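Metal storage bins: frequently asked questions

General

Which bins do these answers cover?
The open-topped grey metal bins supplied from our Inmont depot, in both the single-wall and lined versions. Plastic totes and lidded boxes are covered on a separate page. If the order confirmation says Guvberg, you have the lined version.

What is the maximum load?
50 kg, evenly spread, with the bin standing on a flat surface. A concentrated load in one corner should be kept well below this. The rating applies to a bin at rest and does not cover lifting by the rim.

Can the bin stand on a wooden tabletop?
Yes, provided the top is level and supports the whole base. Put a felt or rubber sheet underneath if the surface finish matters. On carpet, use a board – the base edges leave permanent marks in the pile.

Condition and wear

The floor of my bin has gone dull and scuffed. Is it faulty?
No. The inside surfaces are left unpainted and lose their shine quickly where items are dropped in or dragged across. Scratches, mottling and small dark spots do not affect the load rating. Dents deeper than 6 mm do, and a bin in that state should be taken out of use.

Why do the walls and the floor wear differently?
Contents slide across the floor and knock against the walls. The floor tends to go evenly dull, and the walls pick up separate scratches and speckling. The outer panels are rarely touched and stay plain for much longer. 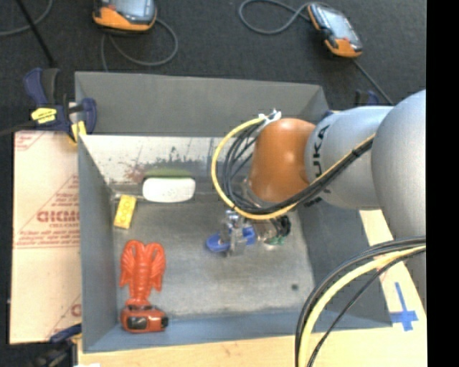 How do I clean the inside?
Empty the bin, brush out loose grit and wipe with warm water and a little washing-up liquid. Dry it straight away with a cloth. Avoid wire wool and anything containing bleach.

What should I do about reddish-brown marks?
Wipe the area with a damp cloth first. Marks left by the contents normally lift off. If the mark stays and feels rough, treat it as rust: rub with fine abrasive paper, wipe clean and apply a thin coat of clear metal lacquer. Allow the lacquer to harden overnight.

Use

Can small and large items share one bin?
They can, but small items work their way underneath and are slow to retrieve. The Lam divider fits bins from 300 mm wide and lifts out without tools.

Can bins be stacked?
Empty bins only, to a height of six. Loaded bins need shelving.

Orders and returns

Are spare liners available?
Yes, for the lined version. Liners are held at Jultcombe and orders placed by 13:00 leave the same day, except on Friday, when they go out after the weekend.

Who handles damaged deliveries?
Maribel Henao for single bins, Barış Dönmez for pallet orders. Keep the packaging until you have had a reply.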